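Section 7: Recording your first batch of examples

Right, you've got Frade installed and the Posthorpe house pack loaded, so we can get on to the bit I enjoy most — driving about in made-up rooms and saving what we do. I'll use the bathroom here, as it's small and quick to load.

1. Open Frade and choose Posthorpe, then Bathroom.
2. Wait for the status light to go green. My old laptop takes 20 seconds over this.
3. Press R to start recording and drive to the goal with the arrow keys.
4. Stop when you're happy with your position, then press R again.
5. Type a short instruction for the run and press Enter.

Note: if you press Escape at step 5, the run is kept without its instruction. You can add one later from the Review tab, but do it the same day or you'll forget what you were up to!

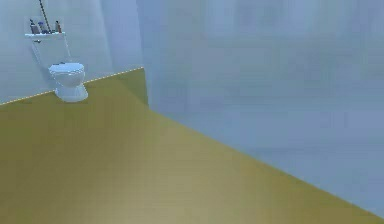 Instructions are worth a bit of care, and I got mine badly wrong to begin with. I wrote "go to bathroom" on 163 runs and then had to go back through the lot. Name something the learner could find in its own view, and say where you want it to end up. With a view like this one I'd write "go to the toilet and face the shelf with the three bottles". Don't mention labels on the bottles, there aren't any to read. Plain words are best, and do vary them a little between runs (a dozen identical sentences teach it very little).

6. Press N for a new starting point and go again.
7. After every 20 runs, open Review and bin any where you got lost or bumped along a wall.

Caution: binning is permanent. Copy your Fallulance folder somewhere safe first.

Caution: don't change the camera height halfway through a batch. Frade will let you, with no warning at all, and the training step will refuse the whole folder later on.

My own bathroom set came to 488 runs after tidying, spread over several evenings in April. You can start training with far fewer and top it up as you go — Section 8 covers adding runs to an existing set.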